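December 16, 2022
By the Vudesdale Kitchen Share desk

Borrowing party dishes: common questions

What can I borrow?
Plates, bowls, cups, serving trays and tablecloths. Everything is listed on the shelf sheet by the front desk. The full collection is 642 pieces.

Who can borrow?
Anyone with a Vudesdale library card in good standing. Cards from Flarar are accepted too, but you have to show proof of address the first time.

How long can I keep a set?
Seven days. You can renew once by phone if no one else has a hold on it. Sets due on a holiday are due the next day we are open.

Is there a limit?
Yes – 50 place settings per card. For a bigger event, two cardholders can each check out a set.

Do I need to wash everything before I bring it back?
Yes. Use dish soap and a soft sponge, and dry each piece before stacking. Scouring pads scratch plastic plates, and food gets stuck in the scratches. For plates with raised rings on the inside, go around the rings with a soft brush.

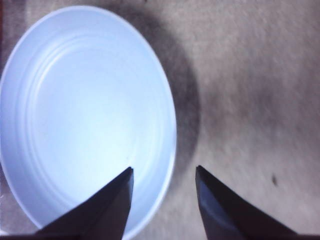

What if something breaks or goes missing?
Tell us when you return the set. The first missing piece is free. After that we charge the replacement price on the shelf sheet.

Can I reserve ahead?
Yes, up to 16 weeks. October fills up early, so call as soon as you have a date.

Do you take donations?
Only full sets of matching plates or bowls. Single pieces can go to the swap table on Kaufmann Street.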